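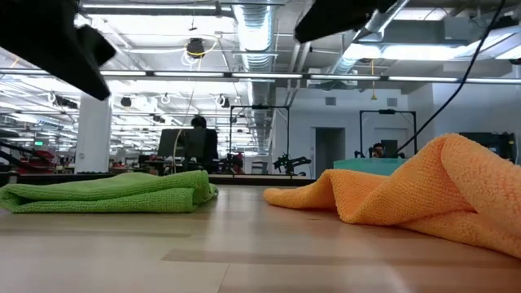 Ich gebe es zu, ich habe eine Schwäche für Putztücher. Grün fürs Bad, Orange für die Küche – das hat mir Satish Mudaliar beigebracht, der in Grollport eine kleine Wäscherei führt und mit mir einen halben Vormittag lang nur übers Falten geredet hat. Herrlich!

Sein Rat: das Tuch der Länge nach in Lagen legen, mit der flachen Hand einmal drüber, fertig. Bloß nicht knüllen (ich knülle natürlich trotzdem, vor allem, wenn es schnell gehen muss). Gewaschen wird bei ihm ohne Weichspüler, der verklebt die Fasern. Mehr als 730 Tücher gehen im Februar durch seine Maschinen, und meine elf Stück zu Hause liegen seitdem sogar nach Farben sortiert in der Schublade.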